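Search tickets Go Advanced

We use cookies to keep you signed in and to remember your ticket filters. Accept Manage

Ticket 281: Wobble and a sticky patch on the Pukance table
Product: Pukance tabletop with folding legs, light wood grain
Status: Open, waiting on customer (that's me, sorry!)

Hi again! You asked me to keep a log instead of sending one long grumpy message, so I'm going to try. The short version is that my table rocks when anything is set down on the right-hand side, and there's a tacky spot on the top that I can't get rid of. I bought it from the Bisbridge shop in October and it was lovely for months, so I really do want to keep it if we can sort this out.

First I cleared everything off and wiped the whole top with a barely damp cloth, going along the grain like the care card says. Then I put the blue plate back on, the round one, because it's the thing I always seem to notice sliding. Pressing beside it with my palm gave me the rock straight away - a little click, then a dip toward the right front leg.

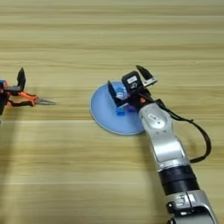 Step 1. Checking the feet

You suggested turning the leveling feet, and I did all four. The right front one was a good bit shorter than the rest (no idea how long it's been like that). I gave it a couple of turns, stood the table back up and tried again. Better! The click is still there if I lean, but the dip has gone.

I also slid a sheet of paper under each foot, which was your other tip. It went under the right front before I turned it and won't go under now, so I'm calling that one fixed.

The plate went back over toward the right for the next try. I left it there for 30 minutes, came back and pushed down on the wood next to it. No dip. I was so pleased I nearly closed the ticket. 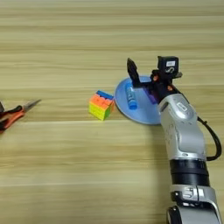 Step 2. The click

Your second reply said the click might be the leg bracket, and to check the screws with the little key in the bag. Well, the little key has wandered off, so I got out my needle-nose pliers with the orange and black handles. Please don't tell me off, I was very gentle! Two of the bracket screws were loose enough to turn with hardly any effort. I snugged them up and the click got quieter but it's still hanging around.

By then the table was filling up again, as it does in this house. There was a Rubik's cube sitting right by the pliers, and I just worked around it. Could you send a new key? The order form wants a part number and the only number I can find on my sheet is 23, which looks more like a page number to me.
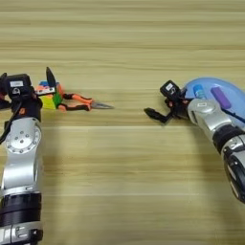
Drarnilholm, March 8, 2024

Back with the sticky patch. I'm pretty sure it's glue, as we use glue sticks at this table all the time and the caps don't always go back on. There's one on the blue plate now, which is the new house rule: glue lives on the plate. I tried warm water with a drop of dish soap and it took the worst off, but I can still feel it dragging under my fingertip.

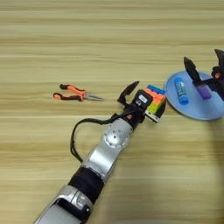

I've got a bottle of Koyama wood soap in the cupboard and I'd love to use it, only the care card says to ask before using anything oily and I can't tell from the label whether it counts. Is it okay on this finish? I'm happy to try it on the underside first.

So what I still need from you is a yes or no on the soap, and the new key. If the click is something other than those bracket screws, just tell me where to look next - I don't mind flipping the table over again. My other ticket, 245, was for the missing foot pad and that can be closed, the pad came and it fits fine.

Thanks so much for being patient with me!

2 comments 0 shares Was this ticket helpful? 1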